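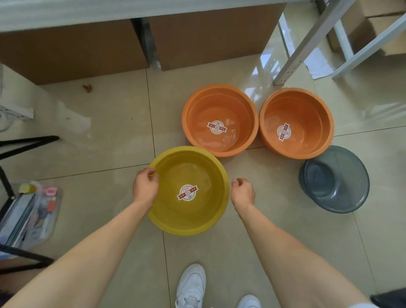

Yellow and orange basins on the tiled floor.

When I call Lorena Huenchumán, she asks me to wait one minute. I hear a door, then a bark, then another door. "Excuse me," she says when she is back. "Dinsa does not like when I speak on the telephone. She thinks I should speak with her."

Dinsa is a brown dog of middle size, about nine years old, and she has lived with Lorena since January. Before this she spent four years on a chain behind a closed workshop in Plakport. The owner of the workshop had moved away. A night guard gave her bread and sometimes rice, and when the guard lost his job, he telephoned the small shelter in Plalemmont where Lorena works.

"He was crying," she remembers. "He told me, I cannot take her, my building does not permit it, but please, somebody must come tomorrow. So we went the same evening."

The shelter takes mostly old dogs. Lorena started there nine years ago, after she left her job in a printing office. At the beginning she came two mornings in the week to wash bowls and blankets. Today she decides which dogs can come in, and this is the part of the work that she likes the least.

"We have place for 40 dogs. Last winter we had 44, and it was too many. The dogs became nervous, and the people also. When I say no to someone, I write down the name of the dog and the telephone number. I call again after some weeks. Sometimes the dog has found a home by then. Sometimes they tell me something else, and I do not ask more."

I want to know why she prefers the old ones, when every family who visits asks for a puppy. She thinks for a while before she answers.

"A young dog will be happy with almost any person. An old dog has had a life already, he has his habits. You have to learn him. With Fakico I needed five months to understand that he was afraid of umbrellas. Every time it rained he went under the table, and I believed it was the rain."

Fakico was a black dog with a gray nose who lived to be sixteen. He was adopted by Gemechu Alemayehu, a bus driver, who still brings his old newspapers to the shelter for the kennels. Alemayehu told me by telephone that he had never wanted a dog. "I came to repair the gate," he said. "The dog lay down on my bag with the tools and did not move. I had to wait until he finished his sleep, and after that it was too late for me."

Money is a constant worry. An operation on the hip costs over 1000 dollars, and old dogs have bad hips, bad teeth and bad eyes. The veterinarian, Karthikeyan Nadar, asks the shelter for only the price of the medicines when he can. Lorena keeps the bills in a shoe box, sorted by dog and not by date.

"I know it is not the right way for an accountant," she says. "But when somebody wants to adopt, I take out the papers of this dog and I show everything. The teeth, the heart, what he will need. I do not want that they come back after one month and say, you did not tell us."

Do many come back? "A few. I am not angry with them. It is harder for the dog."

This spring was difficult in a different way. Visits were stopped, and the yearly market, where the shelter normally sells cakes and used books, did not take place. But many people were suddenly at home and had time, and the telephone rang all day. She received 80 requests and accepted eleven of them.

"They asked me, can I have a dog until the office opens again? I said to them, and what will the dog do when the office opens?" She laughs a little — it is the first time in our conversation. "One lady was offended. Then she called again and said that I was right, and she took two cats from another place."

Behind her Dinsa has started to bark once more. In the first weeks, Lorena tells me, the dog walked only in a circle, as long as her chain had been, even in the open garden. Now she goes to the fence and back, and in June she went into the river up to her belly and did not want to come out.

I ask if Dinsa is also waiting for a family.

"On the paper, yes," says Lorena. "Her name is still on the list. I must correct this list, I have had no time." Then she says that it is six o'clock, and the dogs have to eat.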